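Section 7. Garment Handling on Soft Surfaces

This section applies to the Nuswood two-arm household unit and to the Isdale hand-held gripper supplied with it. Revised March 19, 2026.

7.1 What the unit can be expected to do

Folding flat towels and pillowcases on a firm table is a supported task. Picking up and folding padded clothing from a bed is classed as a trial task. The unit may complete it, may stop partway, or may produce a fold that has to be redone by hand. Owners should not rely on it for unattended work.

In the Skasteston home trials, the unit was given 230 padded garments to fold on beds. It finished 60 of them without help. Most stops occurred at the sleeves, which bunch when gripped and hide the edge the unit is looking for.

7.2 Recording a demonstration

Trial tasks must be taught in the room where they will be carried out. The operator performs the chore with the hand-held gripper, and the unit learns from the recording.

1. Charge the hand-held gripper fully and confirm that the status light is steady.
2. Lay one garment on the bed. Do not stack garments.
3. Take hold of the gripper handle and open the jaws.
4. Lower the jaws over a sleeve near the cuff. Close them slowly.
5. Fold the sleeve toward the body of the garment and release.
6. Repeat for the second sleeve, then fold the body.
7. Save the recording under the name of the room.

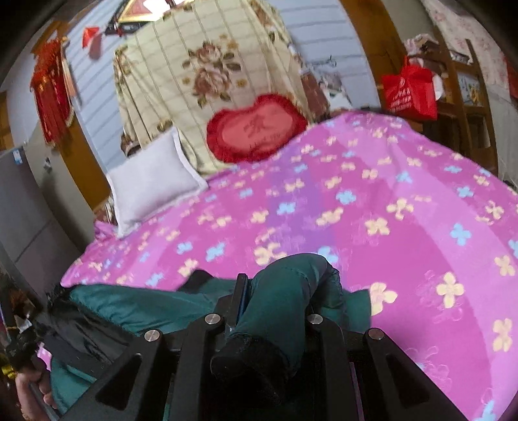
Figure 7-2. Gripper jaws at the cuff of a padded garment, on a quilted bed.

Note: Patterned quilts and pillows may remain in place. The unit should learn the bed as it is normally kept. If the bedding is changed for a different pattern, record the chore again.

Caution: Keep the free hand away from the jaws while they are closing.

Caution: Do not pull against a caught strap or zipper. Open the jaws and free the item by hand.

7.3 Checking the result

Run the task once with the operator present. If the unit drops the garment 2 times in a row, press Stop and return to step 2. Continued failure should be reported to Ismail Service with the saved recording. Extended support for padded clothing is planned for the June software release.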